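News > Automation > Products and Services

Trastgate opens rental plan for two-arm work cell

Trastgate, the automation supplier based in Sondthorpe, has started taking orders for a rental version of its two-arm work cell. The plan is aimed at small shops that pack, sort or kit mixed goods and don't want to buy a robot outright.

The cell is rented by the month, with a minimum term of 11 months. The price covers the arms, both grippers, the control computer, delivery and setup. Tables are not included. Trastgate says most customers already have something suitable, as long as it is level and doesn't move when pushed.

Until now the company has sold the cell only as a full purchase, mostly to larger packing firms. Sales staff kept hearing from smaller shops that liked the machine but had no steady use for it outside their busy months. Renters will be able to pause the plan once, for up to two months, and keep the cell on site while it is paused.

Training is sold in blocks. The basic block covers 500 recorded runs of one task, which Trastgate's staff carry out by guiding the arms on the customer's own goods. A new task needs a new block, although the company says similar items can sometimes share one. Customers who want to record their own runs can do so after a two-day course at the Sondthorpe office.

The task list at launch is short. It has boxes, bottles, bagged parts and soft goods such as pouches and tool rolls. Glass is not covered, and neither is anything with a sharp exposed blade. Soft goods were added last, in March, after a request from Omerović, a mail-order tool seller in Clotham that ships small hand tools in fabric rolls.

Omerović had the cell for a trial before the rental plan was announced. The firm put it on returns checking, a job that had been done by hand in the afternoons. Over the trial it handled 266 returned rolls. Of those, 196 were finished with no help from staff – the rest were passed to a person, mostly for straps that had tangled or rolls that came back tightly folded. 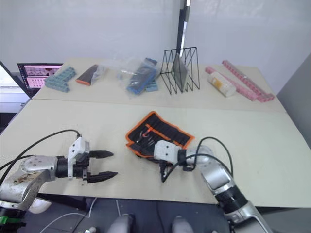
The right gripper on a black tool roll with orange edging.
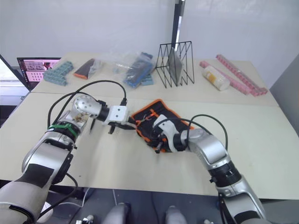
Omerović has signed up for the full term and plans to keep one person near the cell during working hours. The firm said it was happy with the handling but would like a faster changeover between roll sizes, a step that still has to be done from the control computer.

Trastgate said a changeover button is planned and will be sent to renters at no charge. It gave no date. The company is also looking at a softer finger pad for thin fabric, which would be sold as an extra.

Repairs are included in the rent, apart from damage caused by liquids. Worn fingers and cables are swapped by mail where possible, and a technician visits if the fault is in an arm. Shops more than two hours from Sondthorpe pay a travel fee for each visit.

Orders are open now, with the first rental cells due to go out in September. Trastgate is offering demonstrations at its office in the mornings, and visitors may bring their own goods to try. Bookings are made through the company's sales desk.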